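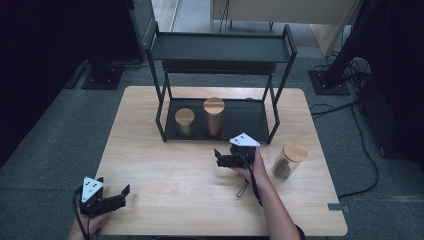 The Altberg Handheld Practice Guide is a 39-page document from Drunton covering the setup, operation and recording of manipulation tasks with hand-held grippers. We worked through the second edition over 12 sessions, with jars and a two-tier rack as the main task. Section 2, on workspace layout, is the strongest part. It asks for a written start state before each take: which objects are on the rack, which are outside it, and which side of the table each one stands on. With two jars in the lower tray and a third on the tabletop to the right, that takes one line on the log sheet. The guide also requires the marker plate on each gripper to stay in view through the whole reach — a rule that is easy to state and hard to keep near a shelf.

Section 3 deals with cables and floor equipment. It calls for a 50 cm clear strip on the operator's side and routes all cables behind the stands. The rule is sound, but the text says nothing about the short loop between gripper and wrist, where most of our snags occurred. Hämmerli's older checklist handles this in two sentences and is still worth keeping on hand.

Section 5 covers finger inspection: fasteners, alignment, wear on the contact faces, and the opening width at rest. The intervals are given in cycles, with a full check at 1,548. Few groups log cycles on hand-held units, so the number is of limited use. We changed it to a check at the start of every session and noted the change on the cover sheet, as section 1 permits.

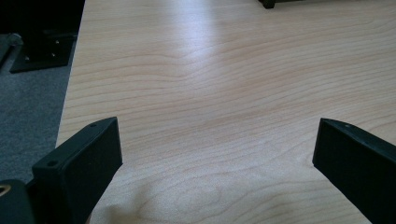
Lieselotte Hamann disagrees on the interval. A check per session sounds stricter, she writes, but sessions differ in length, and a long one can put more wear on the fingers than a week of short ones. She would keep the cycle figure and add a plain tally to the log.

Her point is fair, and the tally column is now on our sheet. The guide should include one. Its printed log has space for operator, task and start state but none for tool use, and the Omia template sold alongside it has the same gap.

The index is poor, and two cross-references in section 4 lead to the wrong table. Recommended for sections 2 and 5; section 4 needs another edit.

Reviewed 29/12/2025, second edition, print copy.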